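Penthorpe Cell

The Penthorpe cell is a two-armed tabletop robot station operated by Ultska, a small automation workshop. It is used for practice in picking up and putting down household items, and it is better known among its keepers for the upkeep it demands than for anything it has picked up.

Setup

The cell was assembled by Lok-yiu Wan and Tsung-han Pan over one October, on a table supplied by Givberg. Each arm ends in a black gripper fitted with its own small camera, and another camera looks down on the table from above. The setup manual runs to 213 pages, of which 60 concern cables.

A session begins with the gripper check. Both arms are sent to a resting pose, the finger screws are tightened by hand, and the cable is inspected for slack. The left gripper is then asked to take hold of a decorative pumpkin. Pumpkins were adopted as the standard test piece after a long dispute over lemons, which were judged too easy. 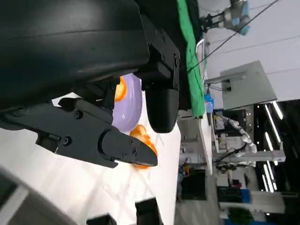
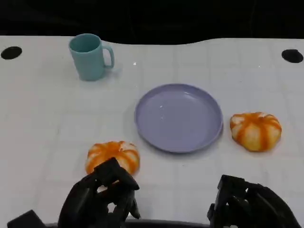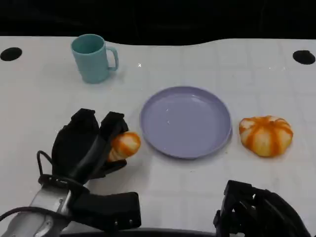
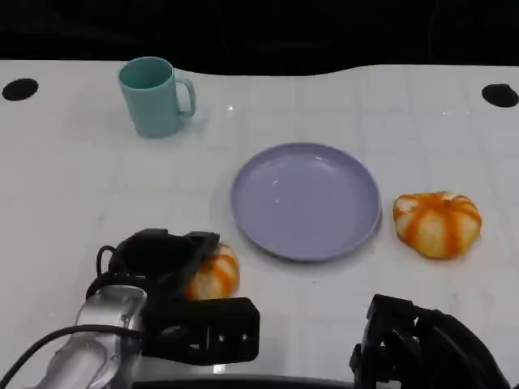 The overhead views: teal mug, lavender plate and two striped pumpkins.

If the grip slips, the operator is told to suspect the finger pads first, the calibration second and the pumpkin last. Pan's notes give the reverse order, and the two versions have never been reconciled.

Maintenance

Finger pads are wiped before every session and replaced after 1000 grasps. Pivot screws are checked every 200 grasps, a figure inherited from an earlier Mathur machine with which the cell shares no parts. Wan has proposed a longer interval twice. The tabletop is cleaned with a dry cloth, as glare from a damp one once persuaded the software that it had found a spoon.

Cables are the usual cause of repairs. A cable left too short stops the wrist in mid-turn; one left too long will eventually find something to hook. The manual recommends "a modest loop" and declines to say more.

Known faults

On 21 October 2023 the left gripper closed on command and would not open again for almost 60 minutes. The cause was traced to a loose connector, which was reseated and labeled. The label has since fallen off and is kept in the toolbox with the spare screws.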